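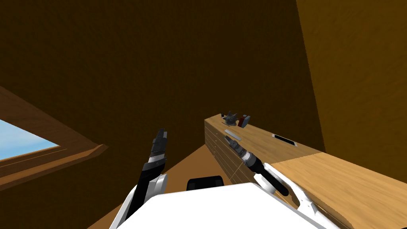 An attic-style room with a skylight and a long wooden counter.

Oct 7, 2021

NEW RECORD FROM NAVHOLM: "BILLVILLE" IS FINISHED AND READY FOR YOUR EARS

Hi all, Natalia Ponce here, singer and organ player in Navholm. I usually leave the press releases to our label, Gutow, but they asked if I'd like to write this one myself and I said yes before I'd thought it through. So you get me instead of the usual paragraph about our "signature sound" (sorry, Gutow).

The news is that our second album, Billville, is done! It has 8 songs on it and runs for 40 minutes, and you can hear the first single, Nava, now. The rest comes out next month on vinyl and download.

If you haven't come across us before, Navholm is me and Tiburcio Huerta, who plays guitar and bass and writes most of the horn parts. We met in a wedding band where we played the same set of soul covers every weekend for two years, and we got pretty good at guessing which song would get somebody's uncle onto the dance floor. Our first record came straight out of that. It was fast and loud, and there was tambourine on nearly everything. I still love it, but I was hoarse for most of the tour and I wanted to make something I could sing sitting down.

Billville is the slower one. There are three ballads in a row on side two, which Gutow did gently query, and we kept them in a row anyway. Tiburcio had been listening to a lot of old gospel quartet records, the kind where the lead singer hangs right back behind the beat and the other voices carry the tune along, and he started writing backing parts like that. We sang all of them ourselves, stacked up over many evenings. On the last song there's a chord in the second chorus that took us longer than the whole of the first single. I'm not sure anyone else will hear the difference, but I do every time.

Nava was the easy one. I had the first verse on a scrap of paper from before the first album, with no tune, and one night in September Tiburcio played a little walking bass line while he was waiting for the kettle. I grabbed the paper and we had the song before the tea was cold. The vocal you hear is the second take. You can hear me laugh going into the bridge, and we argued about whether to cut it, and I won.

For the gear people (hello, I get your emails): the organ is the same old one as on the first record, with the same sticking key. The horns are real, two players on one microphone, and they were told to stand further back until they complained. The drums have a tea towel on the snare for everything except the title track, where we wanted a proper crack.

We'll be playing the whole album in order at a launch show in the Billville hall, with the horn section and a couple of extra singers so those backing parts have a hope of happening live. It's a small room and we've put aside 50 tickets for people on the mailing list, so if you'd like one, write back to the list email and tell us your favourite slow song. I'm making a playlist out of the answers to put on before we start.

Press copies are ready now. If you write about music, or you have a radio show at some odd hour of the night (my favourite kind), get in touch with Gutow and they'll send you a download or a record, whichever you like. Tiburcio and I are both happy to do interviews. He's better in the mornings – I'm better after lunch.

Thanks for reading all this, and thanks to everyone who kept asking when the next one was coming. Please play it loud, even the quiet ones!

Natalia Ponce
Navholm

Media contact: the press desk at Gutow
Album: Billville, by Navholm
First single: Nava, out now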